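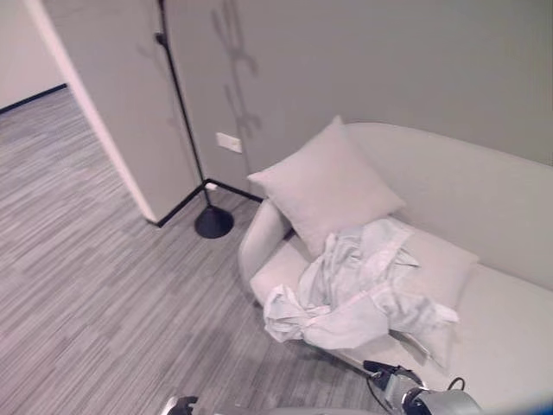
Student Project Report
Keeping a Shared Room in Order: Furniture, Clothing and Daily Use
Submitted by Jaruwan Rojanasak
Domestic Environments Module, Skirnerard College

1. Background

The project examined how a small furnished room is used when it has to serve for both rest and desk work. The room chosen was the ground-floor sitting room of Zamora House, a student residence with a carpeted floor, a light grey sofa and an office chair. Residents share the room from early morning until late evening, and the residence had asked for a short set of written guidelines on its care. Work on the project took place in May.

The report is limited to two items of furniture. Storage, lighting and heating were considered at the planning stage and set aside, as they were already covered by the residence handbook.

2. Method

Residents were invited to complete a short questionnaire, and 20 replies were received. The room was then visited on a Thursday, once in the morning and once after the evening meal. Notes were made under two headings: things left on the furniture, and parts of the furniture that residents found difficult to use. No resident was asked to change any habit before or during the visits.

3. The sofa

Replies to the questionnaire agreed that the sofa was used for putting things down at least as often as for sitting. Clothing was the item most often named. A shirt or robe laid across the seat takes up the space of one person, and it also hides whatever lies beneath it. Several residents wrote that they had sat elsewhere because they did not wish to move another person's clothes.

The upholstery raises a second matter. Pale fabric marks easily, and dark clothing can leave colour on it. The loose cushions are of a similar pale grey and need the same care. It is recommended that clothing be folded or hung up before the cushions are set straight; where the order is reversed, the cushions generally have to be arranged again.

A basket for unclaimed clothing was discussed with the residence office. The office preferred hooks by the door – these take up no floor space and keep each item in plain view. The proposal has been passed to the Kudum Fund, which pays for small improvements in the residence.

4. The office chair

The chair gave rise to more comments than had been expected. Most concerned the adjustment levers, which hang from the underside of the seat and cannot easily be seen by a person sitting down. Residents reported that they tried each one in turn, and some had given up and used the chair as the last person had left it.

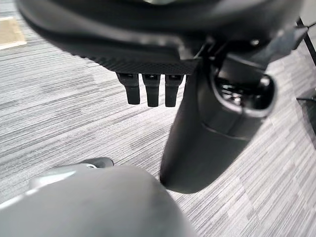 Figure 2. Adjustment levers and central column beneath the seat of the office chair.

The levers are all of plain black plastic and similar in shape, which makes them hard to tell apart by touch. A small label on each was suggested in the questionnaire, and this appears to be the simplest remedy. The labels should be placed where they can be read by someone kneeling beside the chair, and a printed card with the same wording should be kept at the desk. Domis, the firm that looks after the furniture in the residence, has agreed to supply the wording.

The underside of the chair is also easily missed in cleaning. Dust and threads may collect around the fittings, and it is proposed that this part be wiped with a dry cloth whenever the carpet is vacuumed.

5. Recommendations

5.1 Clothing should be removed from the sofa by its owner before the room is left.
5.2 Cushions should be returned to the backrest at the end of each evening.
5.3 Hooks should be fitted by the door, subject to the decision of the Kudum Fund.
5.4 The chair levers should be labelled and a card provided.
5.5 The underside of the chair should be added to the weekly cleaning list.

6. Further work

The questionnaire did not ask at what time of day residents used the room, and a second round of replies would be needed to settle whether the evening is in fact the busiest period. A copy of the questions is held at the residence office and may be used by students taking the module next year.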